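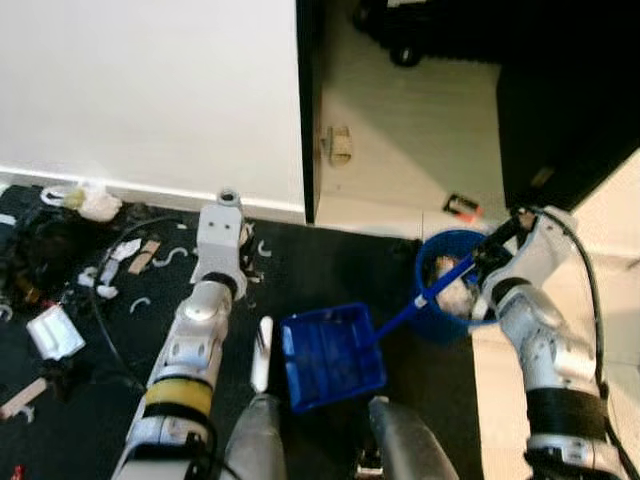
Irenka Dolmat

I bought the Nornari carpet sweeper in May, at a small household shop called Chong in Galbridge, and I have used it now for seven months. It is the kind of sweeper without a motor. You push it over the floor, the wheels turn a brush, and the brush throws the crumbs into a tray inside. My grandmother had such a thing at home, made of tin and very loud, and I did not know that people still made them until I saw this one in the window.

I paid 82 pounds. I want to say this early in the review, as I think it is the first question of most readers, and it was also the first question in my own household. For this money you can buy a simple vacuum cleaner with a plug. I have one already, it lives in the cupboard under the stairs, and I dislike to take it out for a few crumbs under the table. So the sweeper was for the days between.

The flat has a hall with a short carpet, one living room with a thick rug, and a kitchen with old tiles that are not quite level. I mention this so that you can compare with your own floors, for the sweeper behaves very differently on each of them.

On the short carpet it is excellent. Bread crumbs, rice, dry soil from the plant pots, the small pieces of paper that fall from a hole punch, everything goes in with one or two strokes. Hair is also good, at least short hair. With long hair you must go forwards and then backwards, and it takes some patience. The sound is a soft rattle. I can sweep the hall at six in the morning and the people who sleep continue to sleep.

On the thick rug it is only fair. The brush has four height positions, which you choose with a small wheel on the side, and the highest one was still a little too low for my rug. The sweeper becomes heavy to push and sometimes the front lifts up. What is on the top of the rug it will take. What is down between the threads stays there and waits for the vacuum cleaner. The booklet says "for all carpets", and I find this too generous.

On the tiles I was surprised. I expected that it would only push the dirt in front of itself, and with big things, such as a dry pea, it does exactly so. But flour, sugar and coffee grounds were picked up well. The lines between the tiles remain dusty, there is nothing to do about it. Along the wall it leaves a strip as wide as two fingers, because the brush does not reach to the end of the body. There are two little corner brushes which should help with this. Mine turn only when they have the mood for it.

For the kitchen I have therefore gone back to a dustpan and a hand brush for the edges, and I use the sweeper for the middle. It is perhaps a bit silly to own both, and a vacuum cleaner too, but the dustpan costs almost nothing and hangs on a nail. 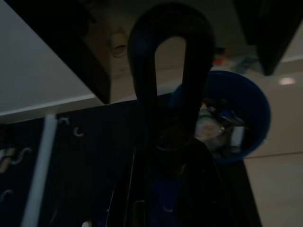
Emptying the tray is the part which I like the least. There are two trays in fact, one in front and one behind, and they open together when you press a lever on the top. You hold the sweeper over the bin and press. If the bin is wide, this goes well. If the bin is narrow, as mine is, half of the dust falls in and the other half falls on the floor that you have just swept. I now do it over a sheet of newspaper, which I fold and throw away with the dust. It is one more thing to do, and with a sweeper that should save time I notice it every time.

The trays also close with a spring, and this spring is strong. Please mind your fingers. I was caught twice in the first week and after that I learned.

The handle comes in three parts that you screw together. The thread on mine was clean and the parts went straight in, but after some weeks the lower joint began to turn loose while I was pushing. I tightened it by hand and it came loose again. I wrote to the importer, who has an office in Flunbridge, and asked if this is normal. The answer came after 14 days. It was polite, and in the envelope there was a rubber washer with a note which explained where to put it. Since then the joint has stayed tight. I would have liked to find this washer in the box from the beginning, and I would also have liked a quicker reply, but I cannot complain about the result.

The handle is a good length for me. I am not tall. A tall visitor tried it and had to bend a little, and he thought that it would be uncomfortable for a whole house. You cannot buy a longer handle separately, I asked in the shop.

Some words about the cleaning of the brush. The booklet recommends to take it out once a month. You turn the sweeper over, move two clips to the side and lift. The first time it took me a quarter of an hour and some bad words in my own language, now it takes a minute or so. Long hair and threads wind themselves around the ends of the brush, near to the wheels, and if you leave them there the wheels begin to drag. I cut them with small scissors - be careful not to cut the bristles. The bristles themselves still look like new, only a little greyer. I did wash the brush once, with warm water and a drop of soap, and left it overnight on a towel before I put it back.

The body is light and the paint is nice, a dark green. It has already one scratch from the leg of a chair. Around the whole body there is a rubber edge that protects the furniture, and this edge is glued well and has not moved. The sweeper is low enough to go under my sofa, and under the bed also, if I lay the handle nearly flat on the floor. When the handle is flat the brush still turns. With my old vacuum cleaner I never managed to reach under there without to move the bed.

It does not stand by itself. This I find really strange for a thing at this price. If you let the handle go it falls, slowly but with noise, and so it must always lean on something or hang. There is a ring at the top for hanging, and the ring is solid. In my hall there is a hook behind the door and it hangs there between the coats.

The guarantee is for two years, on everything except the brush. A new brush can be ordered at Chong, and they told me that it takes one week to arrive. I have not needed it yet.

Would I buy it again? For the hall and for under the bed, yes. If I had only thick rugs, no, and if I had only tiles I would stay with the broom. I use it almost every morning, after breakfast, and the vacuum cleaner comes out much less often than before. For me the price is still a little high for something that cannot stand up and that came without its washer.

Good: quiet, light, no cable, very good on short carpet, goes under low furniture.

Less good: emptying over a narrow bin, strip of dust along the wall, corner brushes that turn when they want, does not stand alone, weak on thick rugs.

My mark is 7 out of ten. If they would change the trays I would give one more.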